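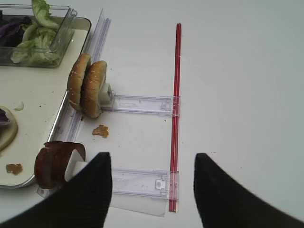

*Burger layout at Pindstead, December: lettuce and purple cabbage on the tray side, sesame buns upright at the rail.*

**To:** Imani Koech, Wutlow Fund
**From:** Wellington Araújo, Pindstead Kitchen
**Re:** Burger prep layout, second progress report

Imani,

You asked for a straight account of whether the new prep layout is worth the second payment. My view at the moment is that part of it is, and that the part we were most excited about in the application is the part I trust least.

## What we said we would do

The application promised three changes to burger lunches. We would hold the buns on edge in clear plastic holders instead of stacking them flat in a bin. We would keep the greens in open clear containers on a tray beside the buns. And we would leave half the table free so that finished plates had somewhere to go. The claim was less waste, faster lunches, and a cleaner table.

All three changes are in place. I'd ask you to read that as a statement about furniture. It took one afternoon to set up and proves very little.

## Numbers for the period

| Item | Result |
|---|---|
| Burger lunches served | 2,264 |
| Bun halves thrown out | 139 |
| Lunches sent back or remade | 67 |
| Spent on holders, containers and trays | $600 |

I would be careful with the second line. We didn't keep a proper count of discarded buns before the change, only a note in the kitchen log that said "too many." It would be easy to put a big percentage in this report, and I've seen a draft of one. I took it out. We have a figure to compare against next time, and that is all we have.

The remakes are more useful. Most were for a missing ingredient, usually the cabbage, and that is a problem of people working fast from a list they half remember. New containers were never going to fix it.

## Buns

The upright holders do one thing well: you can see both cut faces and crusts without handling anything, so a torn bun gets noticed before it has a burger in it. The staff like this and so do I.

They don't do much for the seeds. Our supplier, Buzatu, bakes a sesame bun with a soft top, and a holder that grips firmly enough to keep it standing also has to touch the crust. Crumbs still end up on the white tabletop, and on a white table you notice every one. The application said the holders would "eliminate" crumbs. I wrote that sentence and would like to withdraw it.

There is also the matter of size. Buzatu's buns vary from batch to batch. The small ones lean. The large ones have to be pushed in, and pushing a soft bun defeats the purpose of the holder. Hulleo, who made the rail and arms, have offered a wider version at extra cost. I haven't ordered it. I'd want to see a loaner work for a full month first, and they have so far been slow to say yes to that.

## Lettuce and cabbage

The clear container is an improvement on the steel pan it replaced. Nobody has to lift a lid or dig around to know whether the greens need topping up. That's a small gain, but it happens all through lunch.

The trouble is overfilling. A container that looks half empty makes people nervous, so they pack it until the lettuce stands up over the rim, and then leaves and bits of cabbage get onto the tray and plates. I've asked for a fill line. We had one drawn on in marker, it washed off, and no one drew it again. We'll try tape.

I also question keeping the lettuce and the purple cabbage so close together. It saves reaching. It also means purple bits among the green, and some customers do pick them out. The two could go in separate containers with the tray turned the other way. We haven't tested it, and I don't want to promise anything on the strength of a sketch.

## Table space

This is the part that works, and it cost nothing. Pushing the food to the left and keeping the right side of the table bare gives plates a place to land. The crew took to it right away and now complain when somebody parks a box there.

My only doubt is whether we needed a grant to find it out. A strip of tape and a firm word might have got us the same result. You may want to weigh that in your decision, and I'd sooner you heard it from me.

## Cleaning

Clear plastic looks clean when it's clean and awful when it isn't. The rail and the arms have joints and small clips, and those take longer to wash than the old bin did. The closing shift has mentioned it more than once. We didn't budget any extra time for cleaning, and we should have -- whatever we save at noon we may be giving back at night. I don't have timings yet.

The loose sheets of clear film are another nuisance. They are meant to go down under the work and come up dirty. In practice they slide, and a sheet lying flat on a white table is easy to miss. Half the crew would drop them altogether. I lean that way too, but want to check with the health inspector before we change anything.

## What I recommend

- Release the money for replacement trays and containers. Those are wearing well and get used every day.
- Hold the money for more bun holders until Hulleo supply a wider one on loan.
- Let us move the remaining signage budget to a printed build list at eye level. It addresses the remakes directly.

I would not support a second kitchen copying this layout yet. We've had an inquiry, and I told them to wait for the next report.

## Before the next report

We'll record discarded buns by reason (torn, stale, dropped), so the total means something. The closing shift will time the wash-up with the holders and, for part of the month, without them. I'll try the separate cabbage container if the tray has room for it.

Receipts are in the shared folder. One for the trays is missing, and I have asked for a copy.

Wellington Araújo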